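Six months with the arms (and I still talk to them)

When Kianoush Jafarzadeh asked who wanted to write the Drernar bit of the newsletter this time, I looked very hard at my tea. Didn't work. So here I am, from the sorting and prep team on the ground floor, with my side of what it's been like since Zuvbridge put the arms in.

For anyone at the Baloch site who hasn't been over to visit: we make up sample sets for drinks and small bottled goods. Cups, cans, little bottles, all put in the right place and sent out in trays. Up to last spring it was all done by hand, every piece of it, and on a busy Friday that could mean 2000 items past the same few pairs of wrists. I've been here long enough to have had both of mine strapped up at one time or another, and I know I'm not the only one who kept a tube of gel in the locker.

I wasn't keen at first, I'll admit. We'd all heard the word "automation" at other places and seen who was left standing in the car park afterwards. There was a meeting in March where people asked that straight out, and fair play to Kianoush, he answered it straight out too. No jobs going, but the jobs would change, and some of us would need training. I went home and told my husband I'd be taking orders from a toaster by summer.
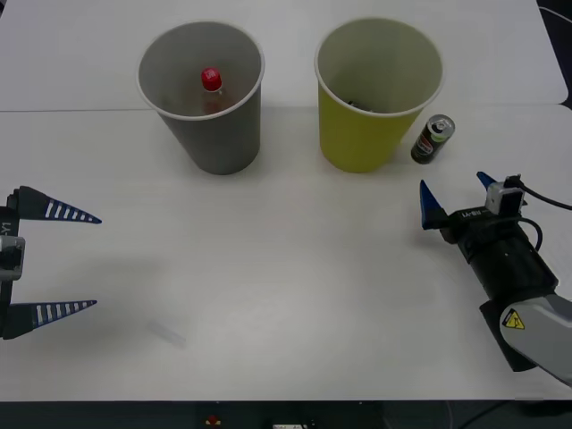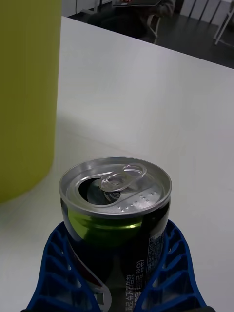
My own job has changed more than I thought it would. I used to do the picking and placing, and now I set out the table, start the run and deal with whatever goes wrong, so I spend a lot more of the day looking and thinking and a lot less of it reaching. You get fussy about things you never used to notice! Cans are the ones I keep my eye on. An opened can with its ring pull sticking up wants handling differently from a sealed one, and those blue fingers with all the slots in them have to close on the sides of it firmly enough to hold but without squashing it (the sound of a can going is horrible, and you'll hear it from the canteen). The first week I stood over it with a cloth in my hand the whole time. Now I mostly stand there with a clipboard, which makes me look very important.

The training was two weeks, half with the Zuvbridge people and half just getting on with it. I'm 55 and I last sat a test at school, so I was dreading that part - but it was mostly doing, with very little sitting. We learnt how to stop everything safely, how to teach a new position, and how to fill in the fault log. The log is called Cavon, don't ask me why, and it has opinions about spelling. We've put 429 entries into it so far, and a good many of mine just say "bottle fell over again".

What's better: my wrists, for one. I haven't opened the gel since I don't know when. The late shift finishes when it says it will, and the swaps are easier to sort out as more of us can cover the same bench. I also like that when something keeps failing, we get asked about it. The change to how far apart the cups sit came from our bench and it's been kept.

What's not better: it's quieter, and I miss the chat. We used to work four to a table, elbows touching, and you'd know everyone's business by half nine. Now we're spread out and you have to walk over to somebody if you want to hear about their weekend. A couple of people have said they find the watching more tiring than the doing, and I get that, particularly after lunch. We've asked for the rota to mix the two and Kianoush is looking at it. I'd like to see that happen before the next pair of arms arrives.

There's also the pay grade question, as the new duties aren't in the old job sheet. That's being talked about separately and I've been told not to go on about it in here, so I won't, but do come to the drop-in if it affects you.

If anyone from Baloch fancies a morning with us before yours go in, just ask. Come early, wear flat shoes and bring biscuits - the arms don't eat any, so there's more for the rest of us.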